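# Andalau Robotics Project – Gallery, January 2023

The pictures on this page come from the second-year manipulation project at Dendmont. Students work in pairs on a single task: move a part from a marked start zone to a marked goal zone without operator input. The course is run by Bronwyn McKinnon. Flynn Ellery looks after the controllers and the logging machine.

The project has four stages: calibration, teleoperated runs, playback and unassisted runs. A pair moves to the next stage once its log has been signed. Logs are kept in the Mellora folder on the shared drive, one file per session, named by pair and stage. Files named any other way will be skipped by the marking script.

Zones are laid out in yellow tape on the carpet. Corners matter more than edges, as the pose estimate is taken from the corners and the edges serve only as a check. Tape that has lifted should be replaced over its full length; patched strips gave a visible step in the Pearce group's data and two sessions had to be repeated.

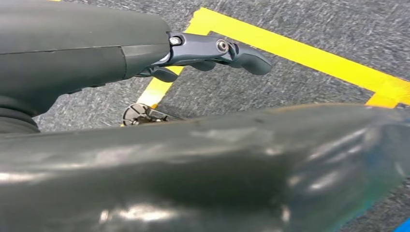
Approach height is set per pair and written into the header of the log. Most groups started too low and lost time on recovery moves. Raising the approach and slowing the final descent fixed the majority of these cases, at the cost of a longer cycle. The cycle limit has been extended to 13 seconds for the unassisted stage, and the earlier limit of 11 still applies to playback.

By the end of the teleoperated stage the folder held 2660 attempts, of which 844 were kept for playback. The rest were rejected for one of the following:

- finger contact outside the zone
- missing timestamps
- operator pause longer than two seconds
- part released before the goal corner was reached

Rejected attempts stay on the drive. Several pairs have asked to use them for the written report, and this is permitted provided the rejection code is quoted next to each plot.

Gripper settings are not to be changed between sessions. If the opening looks wrong at start-up, run the homing routine and enter the result in the log – do not correct it by hand. Flynn has a printed copy of the routine at the controller desk.

Unassisted runs are assessed in April. Slots are booked through Bronwyn.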